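What We Put on the Windowsill: Plants, Real and Otherwise, in the Shared Rooms of Estport

Student project report
Eetu Hirvonen
August 14, 2023

Introduction

My grandmother kept a fern in her front hall for most of my childhood, and I was quite old before I found out that it was made of plastic. She dusted it every week and turned it now and then so that all sides got the light. I asked her once why she turned it, and she said that a plant ought to be turned. I have thought about that answer a good deal this summer, and I suppose it is the reason this report exists.

The question I started with was a simple one. When people share a room that belongs to all of them and to none of them in particular – a stair landing, a laundry room, a waiting area – who decides what grows there, and how do they choose between a living plant and an artificial one? My course leader thought this was too small a question for a whole project. By the end of the first week I had the opposite worry, and I had to leave out balconies and gardens altogether just to keep the thing in hand.

Where and how I worked

Estport is an old harbor town that has grown uphill, and its apartment houses get newer as you climb. I chose two neighborhoods. Dorum, down by the water, has narrow brick houses with dark stairwells and deep sills. Ahonen, at the top of the hill, has wide landings and tall windows, and the light there on a clear afternoon is really something.

I sent out 200 short questionnaires, which I folded by hand and put through mail slots, and I got 68 of them back. I had hoped for more, but people wrote such long answers in the margins that I can't complain. I also sat down with 24 residents for longer talks, nearly always over coffee, and twice over a very good plum cake. The talks lasted anything from ten minutes to a whole evening. I took notes in pencil and typed them up the same night, while I could still read them.

The talks were all in Estport and all in August, and people's feelings about houseplants may well be different in the dark months. One woman in Dorum told me to come back in winter and ask her again, and I would like to.

Why people choose artificial plants

I had expected people to be a little embarrassed about this, and a few were. One man lowered his voice when he told me that the ivy over his mailbox was from the home goods aisle at Brellora. Most, though, spoke of their plants quite openly and had thought about the matter with care.

Light came up more than anything else. In the Dorum stairwells there simply isn't much of it, and several people had buried two or three real plants before giving up. Others talked about watering, and about who would do it when they were away. A shared plant, as one resident put it to me, is a plant that gets watered by four people in one week and by no one the next. Allergies were mentioned too, as were cats.

What interested me more was how closely people looked at the artificial ones before buying. They talked about leaf color, about whether the stems could be bent, and about seams. A retired florist in Ahonen gave me nearly an hour on the subject of joints. Her view was that a maker who bothers to put joints and little buds on the stem, where hardly anyone will look, can be trusted with the leaves as well. I have not been able to walk past a plastic plant since without bending down to check the stalk.

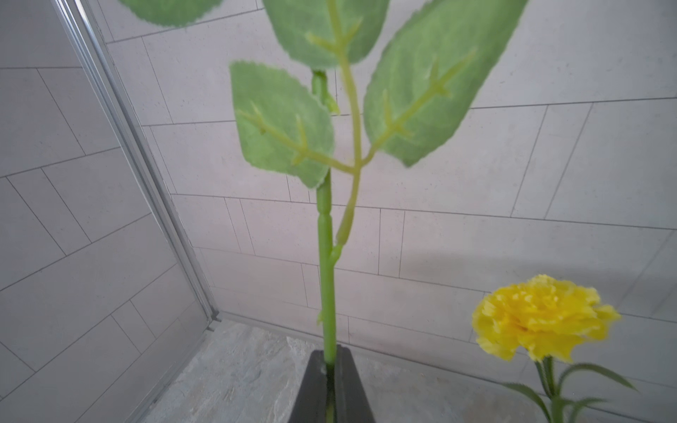 Figure 1. Artificial plant with a bright green plastic stem and a paler side branch.

She also held that one shade of green is never enough. Real plants, she said, are always a bit uneven, with younger parts lighter than older ones, and an artificial plant in a single flat color looks wrong from across the street even to people who couldn't say why.

Why people choose living ones

Those who kept real plants in shared rooms tended to talk about them as company. There was a rubber plant on a landing in Ahonen that had been passed along through three sets of tenants, with its instructions written on an envelope tucked behind the pot. There was a geranium in a Dorum laundry room that had started as a cutting from somebody's mother. These plants had histories, and I was told the histories at length, often before I had my coat off.

They also gave people something to talk about. Several neighbors said they had first spoken to each other over a drooping leaf. I wrote in my notes after one of these talks that a plant in trouble is everyone's business, and I still think there is something in that, though I heard about quarrels as well. Overwatering was behind nearly all of them.

Mixed sills

The sills I enjoyed most had both kinds. In one house near the harbor the residents had put artificial plants on the lower floors, where it is dark, and living ones higher up, and you could climb from one to the other without being sure where the change came. The people there had never discussed it. It had grown up over the years, one pot at a time.

What I would do differently

I would print the questionnaire with wider margins. I would also ask about dust, which I left out completely and which people brought up on their own again and again. Some washed their artificial plants in the shower, some used a soft paintbrush, and one couple carried theirs out into the rain.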